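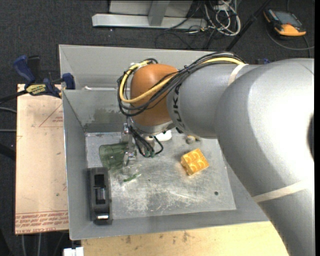 Braço KUKA sobre uma caixa metálica aberta.

Pesquisar no site Pesquisar OK

O pássaro de Stisby

8 de janeiro de 2018, por Trí Phí

A ave cantava como uma chaleira com opiniões. Diễm Thân ouviu-a pela primeira vez em novembro, atrás da estação de Udus, e escreveu no caderno: "tchí-tchí-ró, seguido de desprezo". O guia de campo não previa o desprezo.

Procurou no capítulo dos pardos. Eram 17 páginas de pássaros pardos, todos com sobrancelha clara, todos "facilmente distinguíveis pelo comportamento". O comportamento daquele consistia em ficar atrás de uma folha.

– É uma fêmea – declarou o velho Phùng, que observava aves desde antes de haver binóculos decentes e usava ainda os indecentes.
– Fêmea de quê?
– Isso já é outra conversa.

Foram os dois a Stisby, onde o pântano tinha um observatório de madeira com três bancos e uma janela virada para o lado errado. Esperaram. Phùng comeu as duas sanduíches, a dele e a que se destinava à amizade entre os povos. Diễm reviu as notas: peito riscado, cauda curta, olho escuro, ar de quem deve dinheiro.

Perto do meio-dia a ave pousou no parapeito, a um palmo do caderno. Virou-se de frente, de perfil, abriu uma asa. Nunca um pássaro pardo fora tão generoso. Diễm, que tinha a tampa da caneta entre os dentes e a caneta em parte incerta, decorou tudo: o bico, as patas, uma manchinha ruiva junto à garganta.

– Então? – perguntou Phùng, quando ela voou.
– Página 130.
– A 130 é o índice.

Foram ver. Era o índice. Diễm escreveu na margem, com a caneta de Phùng, "parda, simpática", e a data. No comboio para Nustik, o velho adormeceu de boca aberta e soltou, muito nítido, um tchí-tchí-ró. Ela puxou do caderno e riscou "simpática".

Última atualização: 8 dias depois da publicação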